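Koltosetti home chores project
Progress report for the Bramwell fund, 5/18/19

Hello again, and thanks for being patient while I got this one written up. You asked last time for fewer graphs and a straight answer to the question your trustees keep putting to me, namely can the thing tidy a living room yet? No, it can't. It can tidy a tabletop quite well, though, and I'm a good deal more cheerful than I was in March.

Most of your money this period went on arm time. We logged 1,802 tries at picking something up and putting it away, nearly all of them at the Samness workshop, and I sat through far more of them than was good for me (the chair there is dreadful, and I may yet put in for a new one). We've stuck with the plainest bit of tidying there is: things are out, there's a basket, the things should end up in the basket. A toddler can do it, or could if a toddler wanted to.

We use soft, brightly coloured blocks in different sizes for now, and the basket is the brown woven one I picked up for the job. I chose it on purpose over the smooth plastic tub we had before. People have baskets like that in their houses, with a fat plaited rim and a bit of give, and the arm had got far too used to the tub.

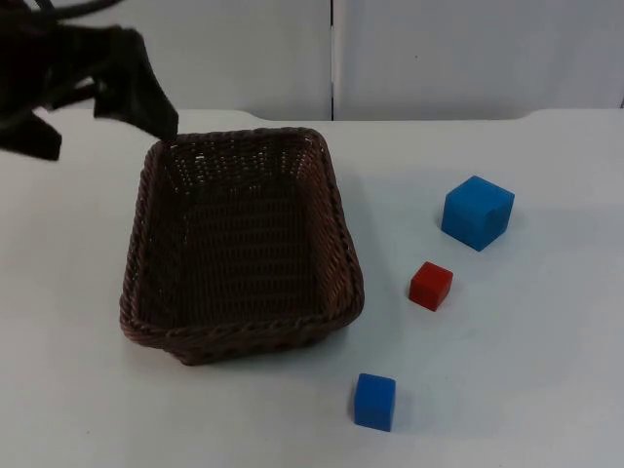
The rim has been the biggest headache by a long way. With the tub, the arm could come in low and get away with it. Do that with a woven edge and a fingertip snags, the whole basket shuffles along the table, and then everything the arm thought it knew about where the basket was is wrong. We lost the best part of 13 working days to this. In the end we made it look again just before letting go, every single time, which slows it down but has nearly put a stop to blocks being dropped over the side.

Size was the next thing. It picks up a big block happily enough, then comes at a little one with exactly the same wide-open grip and knocks it away. That's better than it was, still not good. I'd like another few weeks on it before I promise you anything!

Speed, since I know you'll ask. Clearing a table of a handful of blocks takes it 30 seconds on a good run and a great deal longer on a bad one, mostly because it dithers. I could do the same job one-handed while on the phone. Then again, I wouldn't want to do it all day, and the people at Mosen who run the play centres keep telling me they'd put up with slow if it meant the floor was clear by morning. They've offered to let us visit and see what really gets left lying about at closing time. I suspect the answer is socks.

Which brings me to what we haven't done. No cloth, no soft toys, nothing with a lid. Nothing on a floor either, only on tables. Washing up and laundry, which were in the original bid as "later goals", should stay there, and I'd ask you to read the word "later" generously. I had hoped to start on cloth this spring and I was wrong about that.

On money, we're under on parts and over on hours. The spare fingertips came in cheaper than I'd allowed, and I'd like to move what's left across to staff time if you're happy with that. I need a yes or no before the next claim goes in. The form has gone to your office separately.

Next up: 7 more weeks at Samness, a mixed set of real household bits in place of the blocks, and a second basket in a different shape so we can see how much of this it has learned and how much it has only got used to. If any of the trustees fancy coming to watch, they'd be very welcome. Parking is round the back, and bring a jumper.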